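Weerasinghe Street Tree Records, README

Last touched: December, by Mariama Adjei. Rough notes, will tidy later.

What's in here
Typed-up records of street trees in the Prirnivley council area. Species, street, side of street, trunk girth, condition. 3 files:
trees.csv - one row per tree
streets.csv - street names, old and new
notes.txt - everything that wouldn't fit in a column

119 streets covered. Not all of Prirnivley, the hill end was never walked. Paper sheets came out of the Weerasinghe collection, typed by hand, checked once.
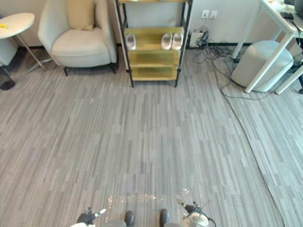

Issue 3, p. 60

Columns
girth_cm: measured at chest height. Whose chest, not recorded. Multi-trunk trees get the biggest trunk only.
condition: good / fair / poor / gone. "Gone" means a stump or a bare patch of nature strip.
side: N, S, E, W. Blank for trees in the median.
species: common name as written on the sheet. So "bottlebrush" and "red bottlebrush" are both in there and might be the same thing. Havent merged them.

Known problems
- Girths over 200 are suspect. Some sheets were in inches and I may have converted a few twice.
- Plane trees on Skinero Road got listed under the old street name. Fixed in streets.csv, not in trees.csv. Join on street_id, not name.
- Jacaranda spelt four ways. Down to two now.
- No planting dates. Please stop asking, the sheets don't have them.
- Colour of leaf was recorded for one season then dropped. Column removed, values moved to notes.txt. 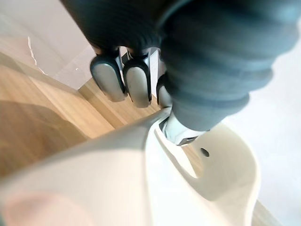
Dark grey ribbed sleeve, fingertips underneath.

Using it
Fine for maps, school projects, street histories. Not fine for deciding if a limb is safe, get an arborist. Opens in any spreadsheet program but watch the street numbers, 3-5 turns into a date if you let it. Import that column as text.

If you reuse it, credit "Weerasinghe Street Tree Records". Corrections to Mariama, with the street_id and what you saw when you walked past. I go through them on Fridays, mostly.

To do
merge the bottlebrushes
recheck the inch sheets
ask Plavivberg if thier tree list can be added, diffrent columns but close enough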